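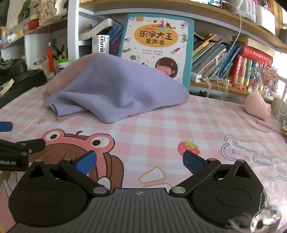

Fig. 1. Fingers open, knitted garment on the table.

Unit 4 handout - Looking after the hand-held gripper
Lallinwood course in handling soft goods, 10 Nov 2020

Read this before the bench session and bring it with you. It covers the two-finger unit only. The wrist-mounted version is in the December handout.

Before use

Open the fingers all the way and look at both blue pads. The texture should be even from edge to edge. Wipe them with a damp lint-free cloth and let them dry. Solvent hardens the rubber, so leave it in the cabinet.

Check the silver pivot pins next. A pin that stands proud of the arm has to be pressed back before the unit is used again. Move each linkage by hand - it should travel without a click.

The crosshair mark on the ridged plate is your center reference. Close the fingers slowly and see where they meet. If they meet to one side, note it on the Haruna log sheet and go to section 2.
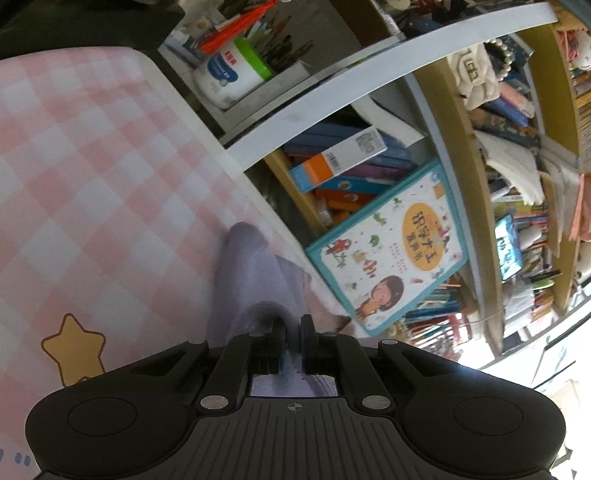

Fig. 2. Fingers nearly closed, with fabric between them.

Working with knits

Ribbed edges and thick folds load the pads differently. Take a fold, close until the fabric stops sliding, and stop there. Squeezing harder wears the pads and stretches the knit. Pads are rated for up to 1,000 closures on knitwear. Inspect the linkage every 200.
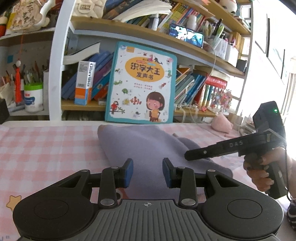
When two units share a table, agree on who moves first and keep the jaws from crossing. Lint collects behind the pads - brush it out at the end of each session. Write the closure count on the log sheet (the Stisatholm unit stood at 3,831 at its last service) and return the unit to its case with the fingers open.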